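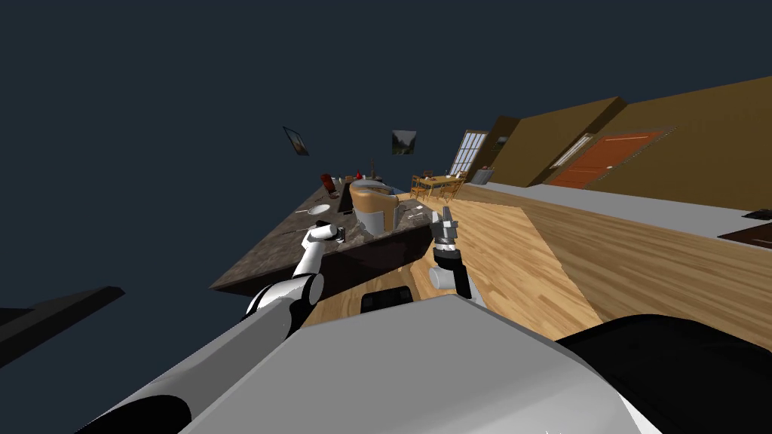 Kitchen island and wooden floor.

Edileuza Damasceno has the beans on before I've taken my coat off. She is 69, she has lived in Cidton for most of her adult life, and she can talk about a pot of beans the way other people talk about a ball game. I had come to ask about her recipe cards. We got to those eventually!

"People think beans are what you eat when there's no money," she says, lifting the lid and letting me lean in. "I ate them when there was no money and I eat them now, and I'm telling you it's the same pleasure. You want the bay leaf in early. The salt too. My aunt would be horrified, she salted at the end, and hers were always a little tough. I never said so to her face."

The cards live in a row of old shoe boxes. There are 539 of them at last tally, and she knows the number because her nephew, Cleiton Siqueira, spent most of October typing them up. Some are neat. Plenty are just a list of ingredients and a single word, like "slow" or "Sunday." One for coconut cake says only "as before, less sugar," and neither of them has found the one it refers to.

"I called her maybe 15 times about that cake," Cleiton tells me over the phone that evening. "She'd say, oh, you know the one. I did not know the one. We baked it three different ways, and I was very happy to eat all three."

What I love about the collection is how much of it comes from other people. She asks everybody. There's a squash soup from a bus driver on the Lutbridge line, a wonderful sour slaw from a neighbor called Mrs. Massawe, and a whole bundle of pickles from the years when Edileuza worked the front desk at a dentist's office and patients would bring her jars. She writes the giver's name in the top corner, always in pen.

"If somebody gives you a recipe, you cook it the way they said the first time," she says. "After that you can do what you like. Mrs. Massawe puts caraway in the slaw. I don't care for caraway. I ate the whole bowl with caraway, and the next week I made it with dill, and I took her some."

And did she like it?

"She said it was interesting." Edileuza laughs so hard at this that she has to put the spoon down.

She is strict about very few things. Onions should go in the pan cold, with the oil, and come up gently together. Garlic waits until the onions are soft. Rice gets left alone under its lid, and she has sent grown men out of the kitchen for peeking. Beyond that she's easy, and she wishes more new cooks would relax and taste things as they go.

"My first cornbread you could have patched a road with," she says. "I crumbled it in milk and had it for breakfast. Fine breakfast!"

We eat at 2, beans over rice with a fried egg and a big spoonful of the dill slaw, and I have seconds without being asked. She is already writing on a fresh card while I chew. I mentioned on the way in that my father stirs a little mustard into his lentils, and she wants to know what kind, how much, and how he spells his name.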